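プロジェクト実習 最終報告 双腕アームの遠隔操作による「飾りつけ」動作の教示

班名 Hinen
提出 2023/06/15

はじめに

締切前に急いで書いているので文体がそろっていないところがあります。章の順番も作業した順ではないです。データの置き場所と設定は最後のほうにまとめた。来期に引きつぐ班はそこから読んでもらったほうが早いと思う。

うちの班のテーマは、双腕のロボットアームに卓上の飾りつけをさせること。正確には、させるための「お手本」を人間が遠隔操作で集めること。学習まで全部やる計画だったが、途中でお手本集めのほうが重いとわかって、配分を変えた。学習は最後に少しだけ回した。結果の章が短いのはそのせいです。

なぜ飾りつけか。最初は食器の片づけを考えていたけど、似たテーマの班がもうあった。あと飾りつけは「正解の位置」がゆるい。多少ずれても飾ってあるように見える。そのぶん楽だろうと思って選んだ。これは半分当たりで半分はずれだった(後述)。

装置について

使ったのは実習室の作業台に左右から付いている黒いアーム2本。どちらも先端はグリッパー。操作側は、同じ関節の並びの小さいアームを人間が手で持って動かすと、作業台側がそれをまねする方式。リーダー・フォロワーと呼ばれるやつ。中継のソフトは実習室で前から使われているWokisをそのまま使った。記録は30 Hz。関節角、グリッパーの開き、固定カメラの映像をいっしょに保存する。

Wokisは設定ファイルの書き方がとにかくわかりにくい。左右のアームの名前を逆に書いても普通に起動する。起動して、右手を動かしたら左が動いて、びっくりして手を離した。リーダー側を離すと重さで下がるので、フォロワーも下がる。台にぶつかる手前で止めたけど、あれは危なかった。以後、起動したら最初に必ず片方ずつ手首だけ動かして確認、というルールにした。

手を離すと下がる問題はそのあとも何度か出た。重力補償が弱いせいだと思う。休憩に入るときはアームを決まった姿勢に戻してから電源を切る。これを忘れた人は机の掃除当番。

課題の設定

台の上に、燭台、ロウソク、植物、白い台(上面に小さい穴がたくさん開いている。以下「白台」)を置いて、燭台を白台の上に並べていく。途中で持ち直しや、左右のアームの受け渡しが入ってもよい。最終的に白台の上が「飾ってある」状態になったら終わり。

燭台は金色のものと黒いものがある。金のほうは茎が細くて、グリッパーでつかみやすそうに見えるのだが、つるつるしている。茎をはさむと回る。底をはさむと今度は台とグリッパーの間に指先が入らない。結局、茎の低いところを少し斜めからはさんで、ゆっくり持ち上げるのが一番ましだった。黒いほうは底が広いので置くときに安定する。練習には黒のほうが向いている。最初から黒で練習すればよかった。

ロウソクは容器に入ったやつ。火はもちろんつけない。安全担当の先生からも最初に言われたし、計画書にも書いた。

植物は動かさない約束にした。ただの背景のつもりだったが、これがあるとないとで操作の難しさが全然ちがう。葉が茂っているので、グリッパーが奥に行くと引っかかる。引っかかると葉がゆれて、映像がざわざわする。学習用のデータとしては外したほうがよかったかもしれない。でも外すと「飾りつけ」っぽさが減る、という意見が班内であって、残した。

操作の練習

最初の週は全然だめだった。持てない、置けない、落とす。原因は大きくは奥行きがわからないことだったと思う。操作者はリーダーアームの前に立って、作業台を横から見る。左右と高さはわかるけど、奥と手前がわからない。画面でカメラ映像を見ながらやる案も試したが、わずかに遅れがあって気持ちが悪くなる人が出たのでやめた。

対策として、操作者ともう一人、指示係をつけて2人組にした。指示係は作業台の反対側に立って「もうちょい奥」「行きすぎ」と声を出す。原始的だけどこれが効いた。ただ指示係の言葉がばらばらだと混乱する。「奥」が操作者から見た奥なのか指示係から見た奥なのかでもめた。最終的に「植物側」「手前側」と呼ぶことに統一。植物を残した意味があった。

もうひとつ、つかむ前に一回止まる、という癖をつけた。リーダーアームを持っていると、つい自分の手のつもりで一気につかみにいく。でもフォロワーの指先は自分の指ではないので、触った感じが返ってこない。閉じる直前に止まって、目で見て、それから閉じる。

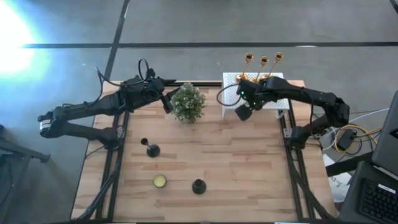

この「止まる癖」はあとで問題にもなった。止まっている時間が長いデータで学習させると、学習したほうも止まる。物の手前まで行って、そのまま固まって何もしない。人間は考えているから止まっているのに、モデルにはその理由が見えないので、止まる動作だけ覚える。参考資料にも似た注意が書いてあったのを後から読んだ。先に読むべきだった。

なので収集の後半では、止まるけど短く、を目標にした。口で言うのは簡単で、実際は人による。慣れた人はほとんど止まらずにつかめるようになったが、慣れていない人は短くしようとして失敗が増えた。失敗したデータは捨てるので、効率としてはどっちが良かったのかよくわからない。ここはちゃんと比べてないです。

左右の役割分担

双腕の操作は頭がこんがらがる。右で持って左で押さえる、みたいなことを想像していたが、実際にやると使っていないほうの腕がじゃまになる。片方のアームが白台の上に出ていると、もう片方が近づけない。ぶつかりそうになって両方引く。この繰り返し。

班で決めた分担はこう。

右アームは白台の上の位置直し。倒れそうなものを支える。細かい向きの調整。
左アームは台の手前や真ん中に置いてある物をつかんで運ぶ。
受け渡しは白台の上ではやらない。手前の空いたところでやる。
使っていない腕は外側に引いておく。引いたら動かさない。

最後の「動かさない」が意外とできない。左に集中していると、右手がだんだん下がってくる。人間の右手が疲れて下がって、アームも下がって、白台の上の燭台に当たる。当たったら最初からやり直し。右手用にひじ置きを付けたらだいぶ減った。ひじ置きは段ボールで作った。見た目はひどいが効果あり。

腕をまたいで反対側の物を取るのは禁止にした。ケーブルが手首のあたりで輪になって出ているので、腕どうしが交差すると引っかけそうで怖い。実際に引っかけた事故はない。でもヒヤッとしたことはあるので、ヒヤリハットの紙に書いて出した。

初期配置について

お手本を集めるとき、毎回同じ配置で始めると、その配置しかできないモデルになる。かといって毎回完全にばらばらだと、お手本の数が足りない。間をとって、配置をいくつかの型に分けた。

型A 白台の上に何もない。燭台は全部手前。
型B 白台の上に先に一部が置いてある。残りが手前。
型C 型Bと同じだが、白台の上のものをわざと乱しておく。

型Cは途中で思いついた。うまくいった状態からしか集めていないと、ずれたときの直し方がデータに入らない。だからわざと乱して、直すところからやる。これは班内で一番意見が割れたところ。乱した状態が不自然だ、実際にはそんな乱れ方はしない、という反対があった。最終的にはやってみて良さそうなら残す、ということになって、残した。

型ごとの内訳は共有フォルダの表を見てください。合計で、採用したお手本は30本。計画ではもっと多く集めるつもりだったので、少ないです。すみません。

捨てたデータの基準も書いておく。落として台から出たもの、指示係の手が映ったもの、操作者が途中で交代したもの、記録が途切れたもの。植物に引っかかったものは、最後まで行けていれば採用にした。これも今思うと甘い。

困ったこと(順不同)

保存の途中でディスクがいっぱいになって、その日の記録が全部途中までになった。Wokisは容量の警告を出さない。出してほしい。以後、始める前に空き容量をホワイトボードに書くことにした。

照明。実習室は時間によって外の光が入る。映像の一部が白く飛ぶ。カメラの露出を固定していたつもりが、再起動のたびに自動にもどっていた。前半のデータはこれで明るさがばらばら。捨てるにはもったいないので残してあるが、ファイル名に印をつけてある。

グリッパーの指先。滑るので滑り止めのテープを貼る案があった。貼ると前半のデータと条件が変わるので貼らなかった。最初に貼っておけばよかった。これも最初に考えるべきことだつた。

ケーブル。床のケーブルを足で引っかける。黄色いのが一番目立つのに一番引っかける。床に出ているぶんは巻いてよせるようにした。

リーダー側のグリッパーのばねが固い。続けてやると指が痛くなる。連続でやる本数に上限を決めて交代にした。痛くなった人は無理しないで言うこと。握力の問題ではなくて、指をずっと半開きで保つのがつらい。

学習の結果(短い)

学習はSemwalという前の学年の班が残していったコードを使った。模倣学習で、カメラ映像と関節角から少し先の動きをまとめて出すもの。中身はほとんど触っていない。触る時間がなかった。読み込み部分だけWokisの形式に合わせて書き直した。

感触としては、黒い燭台に手を伸ばすところまではわりといく。つかむところで半分運みたいになる。持ち上がったあとは白台の近くまで運ぶ。置くのが早すぎて、白台の縁に当たることが多い。金色のほうはほとんどつかめない。光って見えるせいなのか、人間のお手本がそもそも下手なせいなのか、切り分けられていない。たぶん両方。

成功率の表を載せたかったが、評価のときの初期配置を記録していなかったので、数字として出すのはやめました。指導の先生にもそのほうがいいと言われた。ここは本当に反省。

「正解の位置がゆるいから楽」と最初に書いたが、ゆるいことの悪い面も出た。操作者によって置き方の好みがちがう。きっちり一列にしたい人と、ずらして置きたい人がいる。混ざったデータで学習すると、どっちでもない中途半端な場所に置こうとする。置き方を先に写真で決めて、貼っておくべきだった。

手で直接動かす教示との比較(やりかけ)

フォロワーアームを直接手で持って動かす方式(ダイレクトティーチング)も少しだけ試した。奥行きは圧倒的にわかりやすい。自分の手で持っているので当たり前。置くときの力加減もわかる。ただ、映像に人間の手と腕がずっと入る。双腕だと両手がふさがって、グリッパーの開け閉めができない。足ペダルで開閉する案を出したが、ペダルが届かなかったので未完。

ペダルはDrurnoraという機材の貸し出し窓口に申請してある。届いたら来期の班が使えるはず。申請の控えは共有フォルダ。

練習だけ直接教示でやって、本番は遠隔操作、という使い分けはありだと思う。一回でも直接持って動かすと、どの姿勢で腕が苦しくなるか体でわかる。そのあとリーダーを持つと、明らかに無理な姿勢に行かなくなる。班で一番へただった人(私です)がこれで急にましになった。

引きつぎメモ

起動の順番はフォロワー、リーダー、Wokis、カメラ。逆にすると片方の腕がつながらないことがある。
つながらないときはケーブルを抜く前にソフトを全部落とす。
起動したら手首だけ動かして左右を確認。
カメラの露出を手動に直す。毎回。
空き容量。毎回。
白台の位置は作業台の端からの距離を決めてある。値はフォルダの中のテキスト。白台をどかしたら必ず戻す。
金の燭台は最初はさわらない。黒で慣れてから。
指示係は「植物側」「手前側」で言う。
お手本は一本ごとにその場で再生して確認する。あとでまとめて見るのは無理。やって後悔した。

残っている課題

置き方の統一。止まっている時間を切る前処理。露出がそろったデータでの取り直し。金の燭台のつかみ方をもう一回考える。評価用の初期配置を先に決めて紙に印刷する。このへんを10月に始まる後期の実習でやれるといい。希望としては同じ班で続けたいが、配属がどうなるかわからないので、別の班になっても使えるように書いたつもりです。

あと、まとめの発表のスライドと用語が一部ちがいます。スライドの「飾り棚」はこの報告の「白台」と同じもの。「お手本」は「デモ」と書いてある。直す時間がなかったので読みかえてくだい。

データと設定ファイルは共有フォルダのHinenの下。型A、型B、型Cでフォルダが分かれている。露出がおかしいものはファイル名の最後にxが付いてます。

以上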